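Household Advice: Storing and Using Fresh Fruit

Keeping fruit at home

Residents frequently ask how fresh fruit should be kept so that less of it is thrown away. The following guidance applies to an ordinary kitchen with a refrigerator, a worktop and one cool cupboard.

Fruit should be sorted on the day it is bought. Any piece that is split or badly bruised should be set aside and eaten first. Berries are not to be washed until they are needed. Apples keep well in the salad drawer of the refrigerator, in a paper bag folded over at the top, and should be looked over once a week.

Pears, peaches and plums are best left at room temperature until they give slightly near the stalk. They may then be moved to the refrigerator, where they will hold for a few days. Citrus fruit may be kept in either place. Lemons that have been cut should be placed face down on a saucer and covered.

Bananas

Bananas give off a gas which hastens the ripening of other fruit, and they should be kept away from the main bowl unless this effect is wanted. A hard avocado may be placed in a paper bag with a ripe banana and checked each morning. The skins darken in the refrigerator, though the flesh remains sound for some days longer. Green bananas should not be chilled, as they may fail to ripen afterwards.
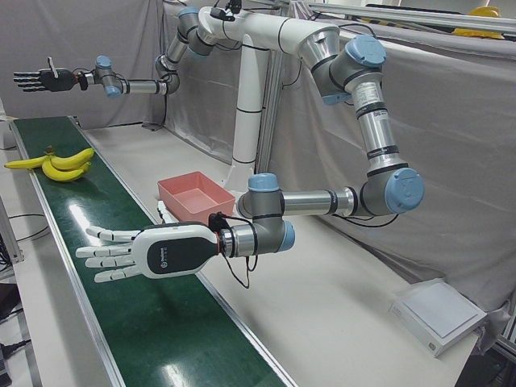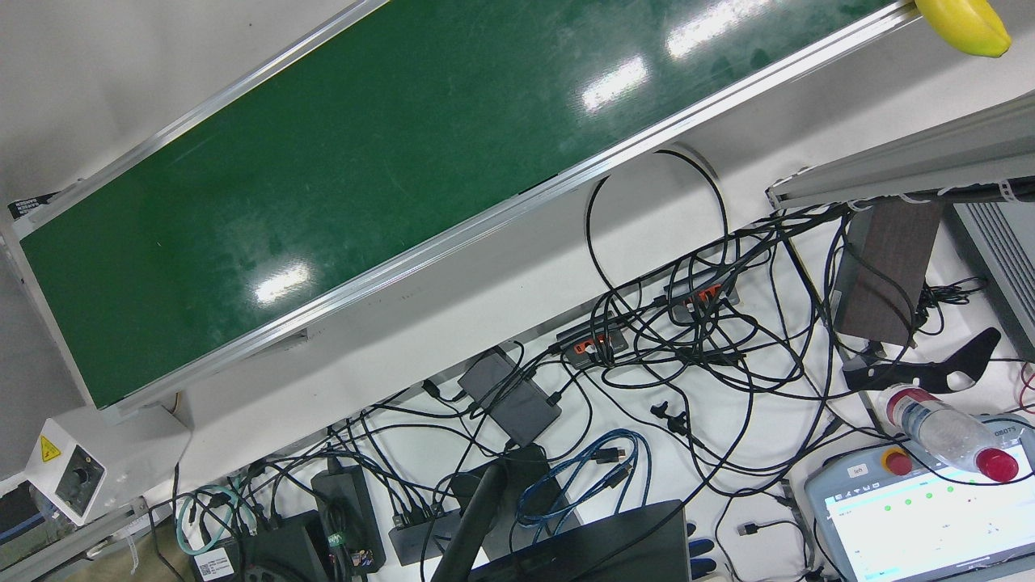
Razia Bukhari

Freezing ripe fruit

Fruit which has become too soft for the bowl may be frozen. Bananas should be peeled, cut into thick slices and spread on a lined tray until firm, then transferred to a bag from which the air has been pressed. Plums and peaches should be stoned and halved. Each bag is to be marked with the contents and the month. A label reading "July" is sufficient for fruit intended for use before Christmas.

For stewing, 500 g of prepared plums or apples requires two tablespoons of water and a lidded pan over a low heat. Sugar is better added at the end, when the sharpness of the fruit can be judged. A 900 g loaf tin is suitable for most banana bread recipes. The tin should be lined with a single strip of baking paper, left long at both sides so that the loaf can be lifted out.

Cleaning the fruit bowl and drawer

The bowl should be emptied and washed in warm soapy water whenever fruit has spoiled in it, and dried thoroughly before it is refilled. Wooden bowls must not be left to soak. The salad drawer may be wiped with a solution of one tablespoon of bicarbonate of soda to a litre of warm water. A sheet of kitchen paper laid in the base will take up moisture and should be changed when damp.

Small flies are attracted to overripe fruit and to the food waste caddy. The caddy should be emptied daily in warm weather and its lid kept closed. A saucer of cider vinegar with one drop of washing-up liquid, placed beside the bowl overnight, will catch most of those that remain.

Peelings and cores may be added to a garden compost heap, covered with a layer of torn cardboard or dry leaves. Citrus peel breaks down slowly and should be chopped beforehand.

Page last reviewed: 02/12/2025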